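SPEAKER NOTES - "Showing it by hand"
Hotell meetup, small room, 25 min + questions
last edit August 2021, printed version is older, DON'T read from printed version

Start w/out slides. Say hi, thank Iida Vuorinen for the slot. Mention I lost the coin toss and have to go after lunch. Keep short.

Who I am: one sentence. Did teleop at Schouten, now do handheld demos for the Kavuvus project. Move on.

1. THE QUESTION

You want an arm to pick up a cup. You know how. The arm doesn't. How do you get it across?

Ask room: who has programmed a pick by waypoints? hands up. Who enjoyed it? (pause)

Three ways I've done it for real money:
- grab the arm and push it through the motion (kinesthetic, call it "dragging", everybody does)
- sit at a leader arm or controllers and drive the robot from there
- leave the robot at home, carry just the gripper, do the job with it in your own hand

Spend most of the time on the third. But people need the first two or the third sounds like a trick.

2. DRAGGING

Good: cheap, no extra hardware. You feel the joint limits when you hit them.
Bad: your own arms are all over the camera view. Policy learns from pictures with a person in them, then at run time the person is gone. We masked, cropped, moved the camera. Never liked any of it.
Also bad: heavy. Second hour your demos get lazy. You can see it in the data, paths get shorter and the gripper comes in low.
Also two-arm tasks, forget it. You need four hands.

Tell the drawer story ONLY if on time. (Dragged arm through a drawer opening, was leaning on the drawer with my hip the whole time, policy could never open the drawer. Took us a week to work out why.)

3. REMOTE CONTROL

Slide w/ the leader-follower pair from Vulo. Say "Vulo is what we called the rig", people always ask.

Good: what the robot records is what the robot can do. Same joints, same camera, same lag. No translation step.
Bad: no touch, or bad touch. New operators squeeze everything. They watch the fingers close and keep going becuase nothing tells them to stop.
Lag. Even a small delay and people switch to move-wait-move-wait. Then the policy learns to wait. It pauses over the cup like it's thinking. It isn't thinking, it's copying Eugeniusz.

(Eugeniusz Górecki will be in the room, he's fine with this joke, checked)

Numbers for the slide: 140 demos over the whole teleop phase, cup task only. Don't put success rates next to it, somebody will photograph it and compare to something else.

Training an operator: first day is no good, throw it out. Second day, half. I'd budget for that now. Back then I didn't and we kept everything, including the first day, and paid for it.

4. HANDHELD

Slow down here. Main part.

Idea is simple. Gripper w/ a camera on it, in your hand. Same fingers as the ones on the robot, or close enough. You do the task. Camera sees what the wrist camera would see. Later an arm carries the same kind of fingers and tries to make the same views happen.

No robot in the room when you collect. So you can go to kitchens, offices, somebody's hallway. One bag, no crate, no e-stop, no risk form.
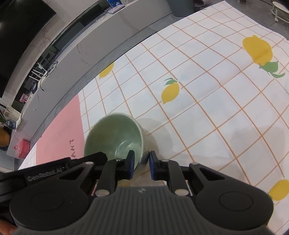

Picking where the fingers go is the thing I get the most questions about. Beginners want to straddle the whole cup every time, because that's how a hand does it. Fingers only open so far though, and a wide cup eats all the opening. So: rim grasp. One finger inside, one outside, like on the green cup, left finger in over the rim and right one against the outer wall. Point at both while saying it. You only need the wall thickness plus some slack. Works on mugs, bowls, anything open at the top w/ a wall you can pinch. Then say the catch: it has to come in from a sensible angle, and once you mix rim grasps and straddle grasps in one set w/out thinking about it, the policy goes halfway between and hits the rim. Pick one per object type. Write it on the task sheet. Stick to it for the whole session.

Then the view. Wide lens, so straight lines bend, look at how the orange grid on the tablecloth curves. People see this and want to undistort everything first. We did, then stopped. If the robot's camera has the same lens the bend is the same both sides, leave it alone. If the lens is different, that's a real problem and undistorting only fixes part of it. (Someone will argue. Let them, take it to questions.)

Background: wide view picks up everything. Router, cables, plant, trash bin, whatever's standing around the table. Fine! Don't tidy up. You want mess, and you want different mess each place. What you don't want is the SAME mess every time, then the policy finds the cup by the router. Change rooms, or turn the table, or change the cloth. A cloth w/ a loud print is good, lemons, stripes, I buy them cheap. Swap it between sessions.

Careful w/ paper and screens in the view when you're in someone's home or office. Ask first. Turn documents over. We have a one-page sheet for hosts, link on last slide.

5. HOW TO MOVE (most practical bit, people take notes here, GO SLOW)

- Move like the arm can move. Your wrist is much faster than any arm you'll buy. Fast flick = lost demo.
- Don't roll your wrist to places the robot can't follow. We tape a small card to the operator's forearm w/ allowed angles. Looks silly. Helps.
- Approach, small stop, close, small stop, lift. The stops are for the tracking more than for the grasp.
- Keep something w/ texture in view. Blank white table + blank wall = the tracking drifts. Another vote for the ugly tablecloths.
- Free hand stays OUT. Everybody steadies the cup with the other hand, everybody. Robot doesn't have one.
- Dropped it? Keep recording. Pick it up again with the gripper, not your fingers. Recoveries are worth more than another clean one.
- Start positions: vary height and side. If all your demos start from the right, guess what happens from the left.

Demo w/ the spare gripper here if the table is stable. Borrow a cup from the coffee corner. DON'T use my own cup again.

6. COUNTING AND THROWING OUT

3000 handheld demos in the Kavuvus set before cleaning. 469 thrown out. Put both on the slide, big.

Why thrown out: tracking lost (most), too fast, other hand in view, wrong grasp type for the object. A few where the operator was talking to somebody and just stood there.

Check same day. We left one batch for a month and by then no one remembered which lens was on it. Whole batch gone.

17 places total. If I had to choose, I'd take another place over another hundred demos in a place I already have. That's opinion, say it's opinion. We never ran the proper comparison, Iida wants us to do it in October.

7. WHAT IT DOESN'T SOLVE

Be fair here.

- Reach. Person can stand anywhere, arm is bolted down. Some demos are simply not possible for the robot and you find out late. Run the reach check on every path before training. We do it overnight.
- Force. Camera shows the fingers touching, doesn't show how hard. You can guess a bit from how soft pads deform, if yours deform, but not much. For the cup it's OK. For screwing on a lid it's not OK, we went back to teleop for that.
- Latency. The hand has none. The arm has plenty. You have to line up times between camera, gripper width and arm, or it closes late. Our first week on the real arm it closed on air every time, just past the cup. Show clip 2. It's short. (check sound is OFF)

So we run both now. Handheld for breadth, teleop for the last bit on the actual robot, specially anything with force. Dragging only for quick tests at the bench.

8. IF THERE'S TIME

Operator comfort. Handle size matters more than I expected, small hands get tired and the grip goes sloppy. Swap people every half hour. Left-handers: let them use the left, check your views, we saw no trouble.

Skip the cost slide unless asked.

QUESTIONS I'LL GET

"Can you mix teleop and handheld in one training set?" Yes, we do. Tag them. Keep the action format the same, relative to the gripper, or you'll be debugging for weeks.

"Do you need same fingers on the robot?" Same shape and same pads if you can. Color too if you can, camera sees them in every single picture.

"How long for one demo?" Cup, a few seconds of motion. The reset is what takes the time. Get a second person to do resets.

"Why not just film hands?" Want to. Not there yet. Send them to Eugeniusz, he has views.

"Will you release the data?" Part of it, homes have to agree first. No date. Do NOT give a date.

After: give adapter back to Iida. Bag is under the front row.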